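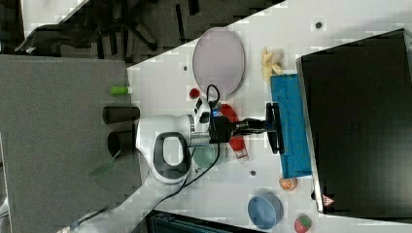
A pale lavender plate and a folded blue cloth on a white tabletop.

The plates go out first

BILLBY — For most of the year, the busiest shelf in the Nurmi building holds dinner plates. People borrow them for weddings, funerals and graduation parties, then bring them back in the same gray crates.

The lending room, called Setska, owns 1064 pieces of tableware. A household can take them for 4 days without paying anything. After that there is a small fee, and broken plates are charged at cost.

Raili Kinnunen started it after her sister's wedding, when the family threw away 11 bags of paper plates and cups. She asked neighbors for dishes they no longer used. Most of what came in was odd sets, and she stopped trying to match them early on.

"People worry about it on the phone," she said. "Then they set the table and it looks fine."

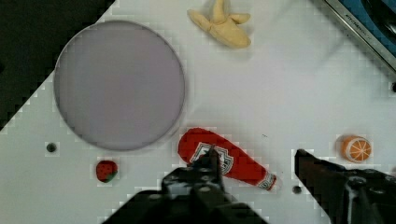 Issue 22 | Page 11

Borrowers wash everything at home. Kinnunen checks each crate at the counter and writes the number of pieces on a card taped to the lid. Forks go missing more than anything else. Plates tend to come back, sometimes with an extra one that belongs to somebody's aunt.

December is the hard month. Orders come in early, and the Latidum choir takes up to half the cups for its supper. Kinnunen now closes the list a month ahead and keeps a few crates behind the counter for funerals, which can't be booked that way. 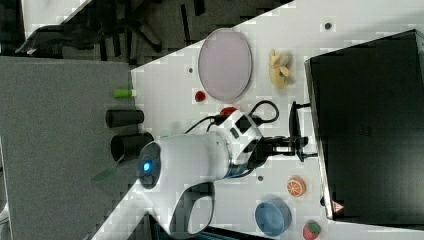 She has turned down offers of glassware. It chips in the crates, and the room has no good place to store it — the back wall is damp from fall until spring. Serving bowls are another matter. She would take any number of those, with or without lids, and donors can leave them at the side door before noon.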